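Trinside Technical Unit
Maintenance of Handheld Rigs -- Session 3 handout

3.1 Before starting

The Haverford rig is serviced after every 16 hours of running, or sooner if the tracking drops out. Switch off at the supply, then wait for the screen to go dark before touching any connector. Keep a copy of the last settings file. A rig that has lost its settings must be set up from the beginning, as in Session 2.

3.2 Cables

Most faults reported in October were cable faults. Follow each cable by hand from plug to plug and feel for flat spots or stiff lengths. Loops should be loose enough for the joint to reach both ends of its travel without pulling. Do not tie a signal cable to a power cable -- the noise shows up later as jumps in the position log.
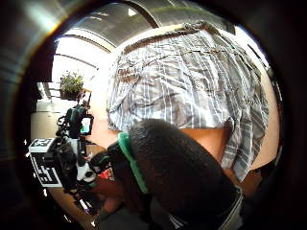 3.3 Brackets and joints

Tighten bracket screws in a cross pattern, a little at a time. Move each joint slowly through its full range. Any click or catch is written in the log before the joint is opened. Joints are greased at 2,000 cycles and not before; too much grease finds its way into the encoder.

3.4 Marker check

The printed marker must be flat, clean and firmly fixed. Wipe with a dry cloth only. Run the Birow check program with the rig clamped and still. Out of 1,000 readings, at least 996 must be valid. If the figure is lower, look at the lighting first, then the marker, then the lens.

3.5 Log sheet

Enter the rig number, the cycle count and any part changed. Sheets go in the Skeklow folder by the door.

Reading for Session 4: encoder faults, sections 1 to 3.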